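Talk notes: Getting food through a checkpoint
Session two, 13 May 2025
Speaking time 20 minutes, then questions

Opening (no slides yet, just talk)

Good morning, and thanks for coming back in after the coffee. I'm going to talk about ceasefire lines, and mostly about the trucks that have to cross them. I love this subject. I know that sounds odd, but a truck stopped at a barrier tells you more about a war than most of the maps you see on the evening news, and I hope you'll leave here reading those maps differently.

Ask: who in the room has filed a story with the words "aid convoy" in it? Wait for hands. Keep it light.

The setting, quickly

Remind people where we are. Fendau is the market town in the valley. Skosov is the district centre up the road, held by the other side since December. One paved road joins them, plus a farm track that floods. The ceasefire drew its line across both.

Before the fighting, you could drive from one to the other, do your shopping and be home for lunch. Now there are 3 checkpoints on the paved road and each one answers to a different commander. Say this slowly -- people tend to write it down.

What "access" means on the day

Official statements talk about access as a thing you have or don't have. Drivers talk about it in hours. Was the barrier up by eight? Did the officer on shift have the list? Was it the same list as yesterday's?

Tell the Akande story here. Akande is the haulage firm that did most of the runs in the first weeks. They had 53 trucks cleared on paper. On the first morning the plates had been copied out by hand and two digits were swapped on a whole page of them, so the convoy sat there until dark while someone drove back to Fendau for a fresh copy. No shots, no threats, and no food delivered either. It barely made the news, and I think it should have led it!

Pause. Let people react, there is usually someone who has seen the same thing.

How prices move

This is the part I get most excited about, so watch the clock.

When we can't get across the line ourselves, we ask people on the far side to tell us what's in the shops and what it costs. We started with flour, oil and rice, as everybody does. Then we added small packaged goods, the sort of thing kept by the till, and those turned out to be wonderfully useful. Staples get subsidised, rationed and handed out. Nobody hands out chocolate bars. If the price of a bar jumps overnight, something has happened on the road, and we'd often hear it from a shopkeeper before any spokesperson confirmed it.

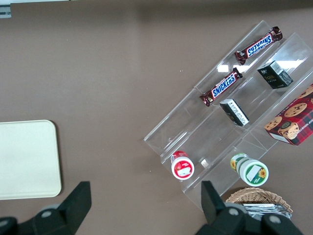 Who talks to us, and why

Shopkeepers, drivers, nurses, teachers. Soldiers too, more than you'd expect, usually about boredom and boots. Go through how we keep them safe:

-- We don't store names with prices. Shops get a letter and the letter changes.

-- We never publish a figure that only one shop could have given us.

-- If someone stops answering, we leave them be. One message through a relative, then we wait.

Mention that Ferkell, the radio station, reads our price list on air each week. People on both sides listen to it. I still get a thrill from that, to be frank with you, because there's so little else both sides share at the moment.

Where we got it wrong

Don't skip this bit even if running late.

In our second month we reported that the farm track was closed for military reasons. It was closed for mud. We had two sources and both had heard it from the same cousin. We corrected it the same evening, and Ferkell read out the correction, but by then it had been quoted in a statement by one of the negotiating teams. Ask the room how they check that two sources are really two. Take a couple of answers.

What the numbers can and can't do

A price can tell you that supply has changed. It can't tell you who gave the order. I've seen very good reporters go from one to the other in a single paragraph, and I've done it myself.

Same with the convoy counts. We hear that up to 1000 families were reached by a delivery, and that figure comes from the number of boxes loaded. Ask how many were unloaded, and where, and by whom. Usually someone knows, they just haven't been asked.

Finish

Hand round the one-page checklist. Say the desk is happy to share its price form with any newsroom that wants it, in any language, and please do change it to suit your own patch.

Questions. If it's quiet, start with: what would you put on the list where you work?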